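From: Vasco Cordeiro
Date: 2018-07-26
To: ballad-sources list
Subject: Re: Re: The Drollel ferry song — first recording?

Martin Krishnan wrote:

> I finally got to hear the Drollel disc at the Prumberg archive in
> June and I think we can close the question. The label says "Ferryman's
> Daughter, trad.," the singer is clearly a local woman, and she has
> all 9 verses in the order we know from the printed songbook. The
> archive's card puts it before the songbook came out. So the song was
> in oral circulation on that side of the river, the songbook editor
> collected it there, and the film people picked it up from him. I'd
> like to put this in the liner notes for the reissue unless somebody
> objects.

I object, a little.

I'm glad you got to hear the disc, and I envy you the trip. But I don't see how we get from a label and a catalog card to "in oral circulation." Let me take the parts in the order they bother me.

First, "trad." on a label of that kind means that the company didn't want to pay anyone. I have 2 other discs from the same small firm, and on one of them a waltz is marked "trad." that was written by the bandleader whose name is on the other side. I wouldn't hang anything on it.

Second, the date on the card. Who wrote it, and when? When I worked through their dance band material I found that a good many cards had been typed up decades later from a donor's letter. The donor remembered the year his parents married and worked from there. Maybe yours is better than that. Does the card give a source? Is there a matrix number in the run-out? If you wrote it down, please post it, and I can compare it with the ones I have.

Third, and this is the one I keep coming back to, all the verses in the printed order. You take that as a sign the tradition was solid. I take it as a sign she had the book open in front of her. I've listened to a lot of river songs from that district and I have never heard two singers agree on the order of anything past verse four. They drop the priest, or they drop the storm, or the daughter drowns before the boat leaves. A singer who gives the text exactly as printed, down to "the lanterns of Jotwood" (which doesn't even scan unless you swallow a syllable), learned it from print or from somebody who had.

If the disc really is earlier than the songbook, then there was an earlier printing, probably a broadside, and that's what we should be looking for. The songbook's preface says 1,000 copies of "a former sheet" were sold at the regatta. I always assumed that was puffery. Now I'm less sure.

As for the film — the tune under the titles is close, I'll grant you, but only for the first strain. The second strain goes up where the song goes down, and it stays up. I think a composer who grew up anywhere near that river could have written it without opening a book. The family's story that he "had it from his grandmother" first shows up in a newspaper profile after the picture was a hit, when everyone's grandmother was being interviewed.

What would change my mind: a matrix number that falls in the right range, or a manuscript copy with a differing text, or a single variant verse from somebody who couldn't read. I went through the Jotwood parish scrapbooks again last winter, all 620 pages, and found a ferry timetable and two poems about a dog.

For the liner notes, could you live with "recorded by an unnamed singer, date uncertain, text as in the songbook"? It isn't exciting, I know. But reissue notes get copied forever, and we have spent years on this list cleaning up after the last set.

My page on the song has the verse comparison table, with the three field versions side by side.
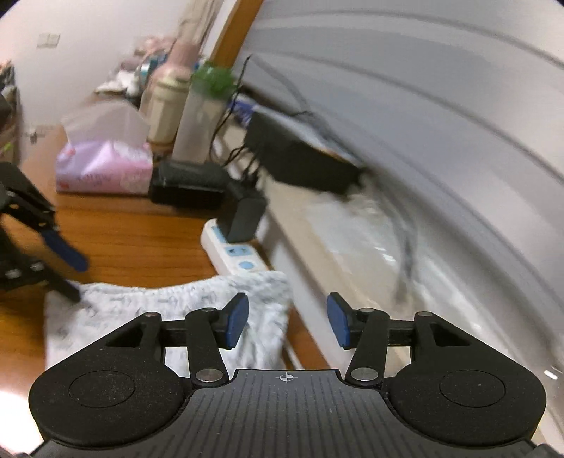
Gripper over the brown desk, background blurred.

The numbering follows the songbook, with the refrain counted once. If your transcription has the storm as verse six, you've counted the refrain as a verse, and that may account for the mismatch you mentioned off list.

Also, is anyone still in touch with whoever has the Prumberg test pressings? My last letter went unanswered.

Vasco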